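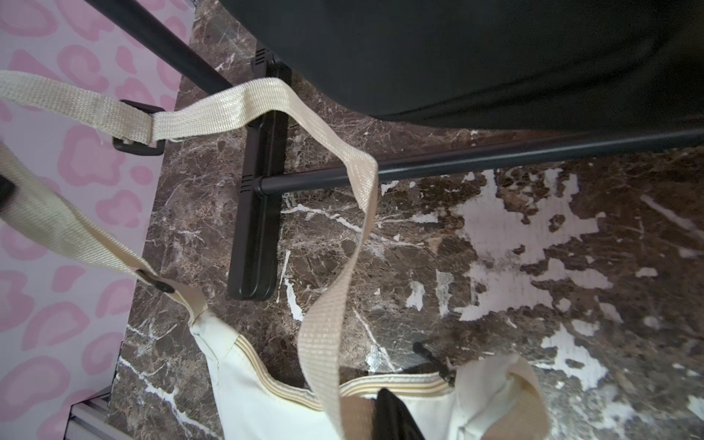 Task: bag handling, wrist view

Part of the Tamiru home set. Hand-guided demos, one operator, one gripper, small wrist camera. Bag is off-white with a beige zipper trim, a wide handle and a long webbing strap. The strap is the hard bit. It goes over everything — mat, black tubes, floor — and twists as it goes.

What's in this folder

53 episodes, 7 of them held back for testing. Every episode is one attempt from approach to release. Failed attempts are kept and flagged, please don't filter them out before reading the notes file.

Per episode:
wrist video
gripper opening
joint positions
one line of text from the operator

How it was recorded

Operator holds the arm by the handle and walks it through. No leader arm for this one, Elspeth tried the remote setup in November and the lag made strap work miserable. Go slow near the zipper. Fingers are glossy black and so are a few other things in view, so colour thresholding to find the fingertip won't get you far.

Floor is brown marble with white veins and big white patches. Patches come out very bright on the right side of the picture. Exposure was locked, we didnt correct it afterwards. The pink leopard-print mat stays put for the whole set.

Labels

reach — arm moving, nothing held
grasp — fingers closing on bag, handle or strap
carry — held and moving
release — fingers open again

Craig did the first pass, Senga checked it. They disagreed on where grasp ends in 24 episodes, mostly strap ones. Senga's version is the one shipped. Craig's is in labels_old if you want to compare.

Known problems

Timestamps drift in the longer episodes, up to 400 ms by the end. Resync script is in tools.
Strap slider and snap are not labelled separately, both just "strap".
Gripper opening is raw motor counts. Convertion table still to come.
Depth was never recorded, ignore the empty depth folder.

Use

Fine for research and teaching. Ask Kirstin Jardine at Ilgate before putting it in a product. Bugs and bad labels go to Ewan MacLeish, with the episode number in the subject line please.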